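Section 4. Before you record — set-up and pad rules

Applies to all hand-held gripper stations at Prarnudness. Replaces the December sheet. Bin the old one.

Read the lot once. After that, steps 1 to 11 are enough.

4.1 Bench

1. Clear the table. Mugs, phones, tape rolls, off.

2. Wipe the top with a dry cloth. No spray near the pads, it gets in the adhesive.

3. Put the work piece where the task card says. Leaning parts must stand on their own before you go near them with the tool. If it slides when you let go, start again.

4. Hands and sleeves clear of the fingers. Long hair tied back.

CAUTION: The linkage pinches. Never hold the tool by the outer arms while somebody else has the trigger.

4.2 Tool check

5. Tool in your good hand, trigger released. Open and close it slowly three times. Should feel the same each time. Gritty or sticking — tag it and swap it.

6. Look at the rings at the pivots. Brass colour is fine, a bit of wear is fine. A ring that has walked out of its seat is not.

7. Close the fingers almost all the way and look at the tips from the front. They should be level with each other. One higher than the other means a bent finger or a loose pivot screw.

8. Now the pads. Both of them, inner face, top corner and bottom edge. Worn all over but flat is a pass. Torn, peeled back at a corner or shedding threads is a fail, even if it still grips. Loose fibre catches on board edges and drags the part with it, and then we have a grasp in the data that the arm can't repeat.
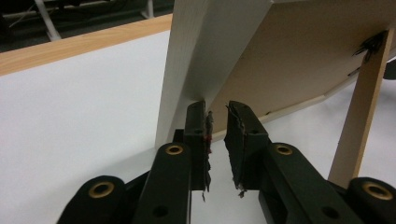 9. Fail on either pad, change both. Don't change just one, the two sides wear diffrently and the grip pulls to the new side.

Note: trimming threads with scissors is not a repair. Neither is another layer of tape over the top. Extra tape makes the finger thicker, the fingers touch early and the width reading is off for the whole session.

4.3 Changing pads

10. Trigger lock on. Peel the old pad from the top down, scrape off what's left with the plastic scraper (not a knife, the plastic marks). Clean with an alcohol wipe and let it dry fully. New pad, flush with the tip, no overhang. Press hard along the whole length for a slow count of ten.

11. Close the fingers with nothing between them and re-zero the width. Write the tool number and your initials in the pad log.

Pads are Kassab stock, part 472. Spares in the Hevetti drawers. Last packet opened? Tell Shahab Alipour the same day. Not the day after.

4.4 How often

Check at the start of every shift, and again every 100 grasps. Raw hardboard and unsealed wood eat pads quicker than laminate does, so on furniture jobs also check whenever you change parts.

Found a failed pad halfway through a session? Stop. Note the last grasp you're sure of. Everything after that gets flagged for review — flagged, don't delete it. Nazanin Rashti decides what stays.

4.5 Working near edges and thin panels

Come in square to the edge where you can. Slow for the last bit. Grip the thick part of a board, not a thin backing sheet, unless the card says so. Don't lever a leaning panel with one finger. If your stuck, open fully, back off, go again. A second try is fine and it stays in the recording.

Tags, log sheets or anything odd: Fuseini Gbeho, ext. 2792.

Last checked 28 April 2025, M. Tawhiri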